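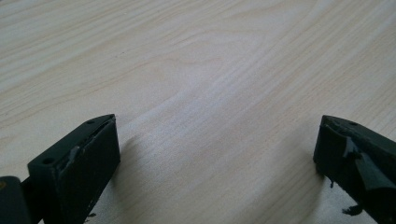
Anyone else's packing job turning into "teaching the robot"? What changes for us?

Posted by tapegun_tess, 30th September

I pack pet stuff for a returns warehouse, Drerell, the Viltness site. Toys, dishes, leads, the little things people send back. Last month they asked who wanted to move over to the new automation side, and I said yes mostly to get away from the loading door (it's freezing by October). So now I stand at a table and do my old job with a gripper in each hand, all of it recorded so a robot arm can learn it later. Target is 200 good runs a shift. I managed 70 on my first day and felt like I was wearing oven mitts!

What I want to know is what happens to the rest of us. The supervisor says no jobs are going, only "tasks." Has anybody been through this already? And do your wrists get used to it? Mine are sore by lunch.

posted by mezzanine_mo

We went through it at Thygesen, a bigger place than yours by the sound of it. Two years on I'm still there, so take some comfort in that. The arms got the boring boxes, same size all day long, and they're fine at it. Anything in a bag stayed with people for ages. You'd think a bag is the easy part, and then you watch an arm try to find the edge of a clear one.

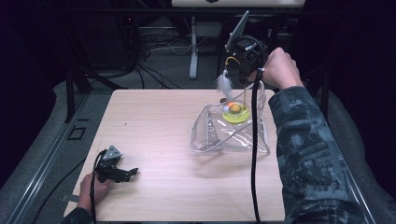

Cat toys were the worst thing on our line, now I think of it. Balls roll, feathers catch on everything, and the strings end up around something. I'd fold the bag down and put the heavy piece in first, every time, and keep doing it the same way even when you're bored. Our trainer threw out a whole afternoon of mine when I kept changing hands.

On jobs - we didn't lose anyone on my shift, but they stopped replacing people who left. It was quiet, so watch for that. The ones who learned to clear faults got a bit more an hour, the ones who stayed on packing didn't. Ask now, in writing, what the recording work pays and whether you go back to your old rate when it's over. I didn't ask and I went back to my old rate.

Wrists: mine took three weeks. Lower the table if they'll let you, and hook the cables so you aren't dragging the weight of them all day. Also look at the pads on your fingers (the gripper's, I mean). When the rubber starts peeling the things slide, you squeeze harder without noticing, and then it's your arm that pays for it. We swapped pads at the start of a shift whether they looked bad or not.

posted by ukixuser531

my place uses Ukix for the scheduling, different thing I know, but same speech about tasks not jobs lol. join the union if you have one

posted by halfpallet

I'd push back a little on the first answer. Our wrists never got used to it, and two people asked to be moved. We got it changed to forty minutes on and twenty off, with ordinary packing in between, and our numbers went up after that. I did 312 in one shift once, but I wouldn't do it again and you shouldn't let them put a number like that on the wall.

The part I didn't expect was missing the talking. On the line you chat all day, and at the recording table you're facing your own hands with your mind on the next item. If they let you set up the tables so two of you are within earshot, do it.

Comment from tapegun_tess: Thank you, this helps a lot. I asked about the rate this morning and got "we'll look into it," so I've put it in an email. Going to ask for fresh pads too.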